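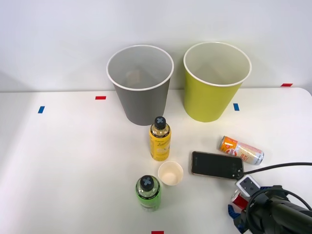
August
By the features desk

The owner of the Plundis, the single-screen movie theater on the main street in Nudness, does most of her talking standing up. She unlocks the side door in the middle of the afternoon on show days, and the first thing she does is turn on the air conditioning, which takes until evening to cool the auditorium. Then she checks the restrooms. She has run the place for 14 years. Before that she kept the books at a lumber yard, and she says the two jobs are closer than people think.

"You are still waiting on deliveries and you are still arguing about invoices," she said. "At the lumber yard we closed at five, though."

The theater has 280 seats. It shows one movie at a time, usually for two weeks, with an evening show from Thursday through Sunday and a matinee on the weekend. On Tuesday it opens for older movies, picked from a list of requests that customers write in a notebook on the lobby counter. She bought the business from a man who had run it for most of his working life and who stayed on through the first winter to show her how things worked. The building belongs to somebody else.

She did not plan on owning a theater. She and her husband went on Fridays, and one Friday there was a sign on the box office window saying the business was for sale. She asked what the price was, mainly out of curiosity. It was less than she had guessed. She spent that weekend going through two years of his receipts at her kitchen table, and by Sunday night she thought it could be made to break even.

"It was in pencil, all of it," she said. "He was honest in his bookkeeping, but his sevens looked like ones. I had to call him up four times."

The first year was harder than the receipts suggested. The furnace went out in January. The distributor she dealt with most often wanted a longer commitment for new releases, which meant holding a movie for three weeks in a town where everybody who wanted to see it had gone by the second Saturday. She remembers playing one family picture to a couple and their baby, and the baby slept through it. Under the terms she had to run it anyway.

Those terms are the part of the business customers ask about least, and she would like them to know more. A large share of each ticket goes back to the distributor, and for a big release in its opening week the share is more than half. It drops the longer the movie plays. A theater with a dozen screens can move a title to a smaller room and let it run. With one screen she has to choose between keeping a movie whose audience has thinned out and giving it up for a new one that costs more to play.

"People say, why don't you get the new one the same day as the mall does," she said. "Sometimes I could. Then I would be stuck with it until the leaves fell off the trees. I would rather get it two weeks later and have it for two weeks."

Tickets are $11 in the evening and less for matinees. She has raised the price twice and put a note in the window both times, a month ahead. After the second raise a regular customer wrote her a letter objecting to it. He still comes, and he sits in the same place on the left aisle.

The snack counter pays the electric bill and most of the wages. Popcorn is the main item. She buys the corn and oil from Abou Jaoude, a family wholesaler two counties over that delivers every other week. She tried a cheaper supplier once for a season and went back. The kernels were smaller and more of them stayed at the bottom of the popper.

She is particular about the popper. It gets emptied and wiped down after the last show, and it gets a full cleaning on Monday, when the theater is dark. She does that job herself. The teenagers who work the counter are good with customers, she said, and good with the register, but she has not yet met one who will clean the inside of a kettle properly.

There are usually three or four of them on the schedule. Most start at sixteen and leave when they graduate. She trains them on the counter first and then on tickets, and those who show an interest get to learn the booth. The booth is less work than it used to be. The theater switched to digital projection a few years after she took over, and a show now arrives on a drive or over the internet and gets loaded into a playlist. She kept the old film projector. It is bolted to the floor, and she was told that removing it would mean taking out part of a wall.

The conversion was the closest she came to closing. The equipment cost more than the business had, and the bank in Nudness turned her down the first time. She went back with a plan that included a pledge drive, in which 750 households in the town and the farms around it gave money in exchange for passes. It took from spring until after the first frost. Some of the passes have never been used. She honors them whenever one turns up.

"A woman came in last winter with one she had found in a coat," she said. "It was her mother's. I let her in and gave it back to her, because she looked like she wanted to keep it."

Tickets were sold off a paper roll until fairly recently. She now uses a program called Fadik, which prints them at the counter and lets people buy ahead from home. She resisted it for a long time and has mixed feelings about it now. The reports save her an evening each week. On the other hand, the program logs everybody out when the internet drops, and the internet drops when it storms, and a stormy night is a good night for a movie theater. The paper roll is in a drawer under the register for those occasions.

Asked what she watches herself, she said she sees the first fifteen minutes and the last ten of nearly everything. She stands in back to check the sound and the picture, goes out to help with the counter, and comes in again before the credits so she can open the doors. There are movies she played for two weeks without learning how the people at the end came to be where they were. On her nights off she prefers television, mainly cooking programs.

The Tuesday shows have become her favorite part of the week. The terms for older movies are easier, usually a flat fee, and the crowd is different. Westerns do well. So do musicals, which surprised her. A group from the retirement apartments comes in a van and wants the volume up, and a few high school students come and want to sit in the front row. She has had to referee on the volume. The notebook has requests going back several years, and she works through it in no special order. The same person has asked for the same submarine movie nine times. She has tried to book it, and the company that holds the rights has not called her back.

Repairs are always waiting. The roof over the lobby was patched in the spring, and the marquee needs new wiring on the side that faces the bank. The seats in the first four rows came from a school auditorium and are narrower than the others. She would like to replace those first. After that she wants to do something about the heat in the restrooms, which has never worked well, and which is brought up in the notebook almost as often as the submarine movie.

She is not sure how much longer she will run the theater. Her lease has three years left. Nobody in her family has shown any interest in it, and she has not pressed them. If she sells, she intends to do what was done for her and stay through the first winter.

"The furnace has a trick to it," she said. "You can't write that down. I tried, and it came out to two pages, and my husband still couldn't get it lit."

By then it was close to six. Two of the counter staff had come in through the side door and were filling the ice bin. She asked one of them to prop open the lobby doors, looked at the thermostat, and went to count out the register drawer.

Contact the features desk | Copyright, all rights reserved | Back to top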